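Monday, December 12, 2022. Thread on the door paper, seeing as the reviewers have now had their fun with it.

The question: if you train a simulated robot to open doors using only what its wrist camera sees, does it learn doors, or does it learn the wallpaper?

We had 12 house layouts. In 7 of them we kept every texture sensible. In the other 5 we let a script pick the textures, and the script has the taste of a man furnishing a house by phone.

Same robot, same door physics, 30 attempts per layout. Radek Kadlec ran all of it on Kuvik, our oldest machine, and still speaks to me.

My prediction, made in front of witnesses in November: the ugly houses would wreck the policy. Gus Kowalczyk bet me lunch they wouldn't.

I bought lunch.

Policies trained in the ugly houses did better on doors they hadn't met. Policies trained in the tasteful ones got attached to brown doors and sulked at anything else.

Both views below come from one of the script's houses.
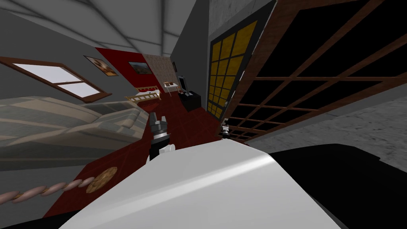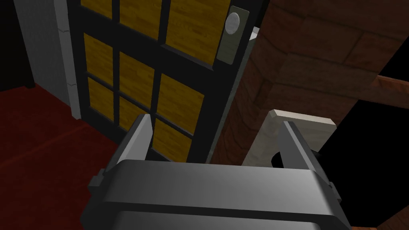 My own part in this was the failure labels, meaning I watched the bad attempts and typed a reason next to each. The most common one was "went for the wrong bit of door," followed by "no idea, ask Oldřich." A door with wood grain where you'd expect clear glass, like the one in the second view, is a decent test of whether the policy has found the knob or just the most interesting rectangle. The tasteful policies liked the rectangles.

Oldřich Tichý wants me to add that we only tested hinged doors with round knobs. Sliding doors are next, and he's already picked the layouts. I'm not betting on those.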